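Drarum Parts Library

The Drarum Parts Library has finished the summer review of its teaching stock. The thread that follows sets out what has changed for borrowers and what has stayed as it was.

The library lends mechanical parts to schools, evening classes and repair groups in Jeditz and the villages nearby. Loans are free of charge to registered groups. Individual borrowers may use the parts on the premises at Csonka but may not take them away.

At the close of the review the catalogue stood at 3,487 entries. An entry may be a single part or a bag of identical small parts, and the number printed on the label applies to the whole bag. Borrowers are asked to return bags complete and to report any shortage when they do so. No charge is made for small parts that are reported missing.

The largest group added this year is the Millo set, which covers gears, rails and fixings for basic lessons on motion and support. It replaces the mixed boxes that many teachers will remember. The old boxes have been withdrawn and will not be lent again.

Gears in the Millo set are lent singly. Teachers who need a matching pair should say so on the request form, giving the catalogue number of the gear they already hold. Staff will check that the teeth mesh before the pair is issued.

Rails are lent by length. They should be carried flat and should not be stood on end in a corner of the classroom, where they are easily knocked over. Bolts and clips are to be taken off the rail before it is returned, unless the label says that it was issued with them in place.

From the Millo set, on the bench at Csonka: blue spur gear, slotted aluminium rail and clear plastic fittings.

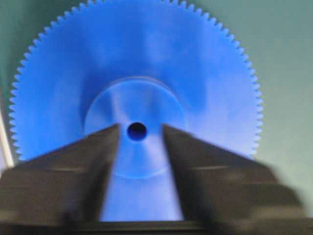
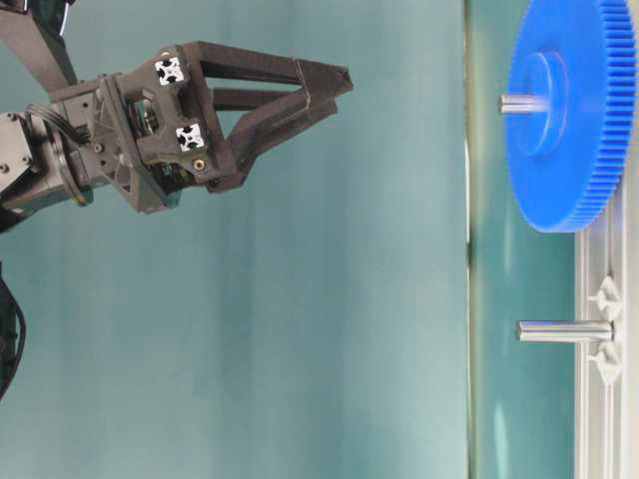
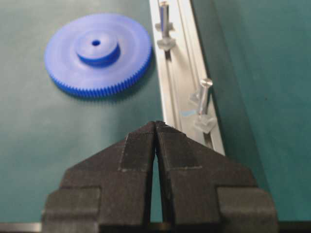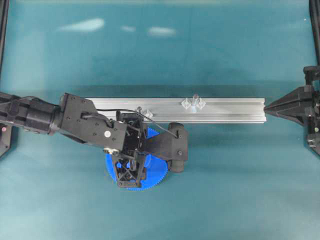
Jenő Antal asks whether the gears may be oiled for a demonstration, as his class did with the brass ones from the old boxes, and whether a class may borrow rails without taking the rest of the set.

We thank Mr Antal for both questions. Oil should not be used on any plastic part in the Millo set. It gathers dust between the teeth, and parts that come back oily have to be washed by hand before they can be lent again. Plastic gears may be wiped with a soft cloth and a little soapy water.

Rails may be borrowed separately. The request form has a line for this under Section 2. Please give the length required and state whether fittings are wanted.

Several groups have asked about loan periods. The ordinary period remains one school term. Extensions are given where no other group is waiting, and requests should reach the desk before the loan runs out. A loan cannot be extended twice in the same school year.

Nearly 2,000 items were lent in the past year. The great majority came back on time and in good order, and the library is grateful to the teachers and group leaders who saw to this.

A reminder on labels. The paper label must stay with the part or its bag at all times. Labels should not be stuck to the face of a gear or inside the slot of a rail, as the glue is difficult to remove. Spare tie-on labels are kept at the desk and may be taken freely.

The reading table at Csonka is open to all during desk hours. The printed catalogue has been brought up to date with the results of the review, and 300 copies are being sent to registered groups in July. Groups that have changed address should tell the desk.

The desk is closed on Tuesday for shelving. Parts may still be returned that day through the side door, provided that they are boxed and that the name of the group is written on the lid. Long rails should be kept back until the desk is open.

Requests for the autumn term are now being taken. Forms are available at the desk and will be dealt with in the order in which they arrive.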